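Subject: Re: [glaze-list] Rims that chip on everyday bowls
Date: 3 Nov 2020

Hello all,

I am answering the message about the chipped rims, which I quote below in parts. I have been making bowls for daily use for 11 years and I had the same trouble for a long time.

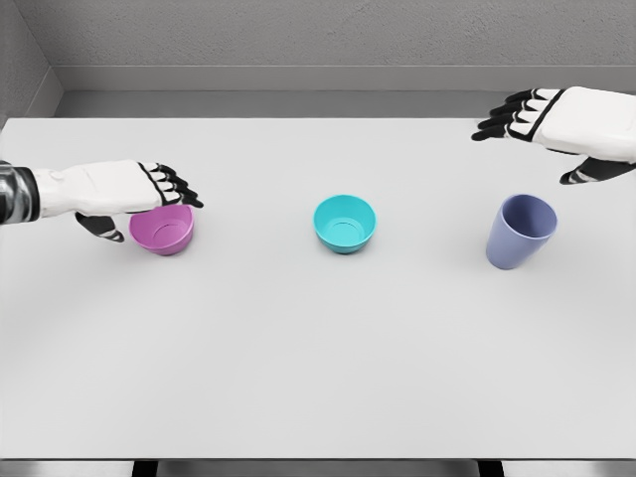 First I must say that my clay is not your clay. I use the white stoneware from Vashisht, the smooth one without grog, and I fire in an electric kiln in my garage. If you fire with gas, some of what I write will not help you.

> I sell at the market every second weekend and three customers
> have come back with chips on the rim. All three were from the
> same batch, the wide cereal bowls. I trim them quite thin
> because people like them light. Is my clay bad or is it me?

I do not think the clay is bad. If it was bad you would also see trouble at the foot, and you say nothing about the foot. I think the rim is too thin for the width of the bowl. A wide bowl gets knocked in the sink much more than a cup, and it is always the rim that meets the tap.

What I changed was small. When the wall is finished I now leave a little extra clay at the top, and I press it down with a piece of soft leather, quite slowly, while the wheel turns. The rim becomes round and a bit thicker than the wall under it. You can hardly see it from the side, but you feel it with the lip. My customers never said that the bowls became heavier. I weighed them and the difference was 10 grams.

> The glaze is Zotine clear over a coloured slip. On the rim
> it goes a bit thin and feels sharp in some places.

This part of your message made me think more than the rest. When the rim is sharp, the glaze runs away from it in the firing, and then the edge has almost no cover. With a round rim the glaze stays. So maybe you have one problem and not two.

I also used the Zotine clear for some years. It was fine over pale slips, but over my dark blue it went cloudy, and I never found out why. I changed to a recipe that I mix myself. If you want to stay with Zotine, I would try to dip the rim a second time, very quickly, after the first coat has lost its shine. Hold the bowl upside down and let only the edge touch. Please test this on one bowl before you do a whole kiln. I did not, in my first year, and I had to grind a full shelf of bowls from the kiln shelf with a hand stone.

> Somebody told me to bring them all back and refund. I would
> rather offer a new bowl. What do the others do?

I give a new bowl, and I ask for the old one if they still have it. I don't sell the returned ones, of course. I break them and look at the wall. I have learned more from those broken pieces than from the books, and I own many books. If the person wants the money I give the money. It happened only once, in July, and she came back later and bought two mugs.

About colour, because you asked this at the end of your message: my pinks and light purples sell best as sets where every piece has a different colour. When I made sets in one colour only, they stayed on the table. Families seem to like that each child has a colour. I don't understand why the green-blue sells well in spring and badly in winter, but it is like this every year and I now plan for it.

For the stain colours I buy from Vasine. They are slow to send, and the postage to my side of the country is high, but the pink is the same pink each time. With the Zukus pink I had two jars that did not match each other. It is possible that they have improved, I have not tried again.

One more thing about the kiln. You wrote that you fire fast because of the price of power. I understand this very well. But please look at your cooling. If you open the lid early, a thin rim will suffer first, and the crack can be so fine that you do not see it at the market. Tap each bowl lightly with a wooden spoon and listen. A good bowl rings. A cracked one gives a short, dull sound, like a knock on a cardboard box.

I would be glad to know what the wall of your bowls looks like when you cut one in half before it is dry. If you can measure the thickness at the rim and in the middle, please write it to the list. Perhaps someone with a gas kiln can also answer, as I have no experience there.

Please excuse my English where it is not correct.

Kind regards from the garage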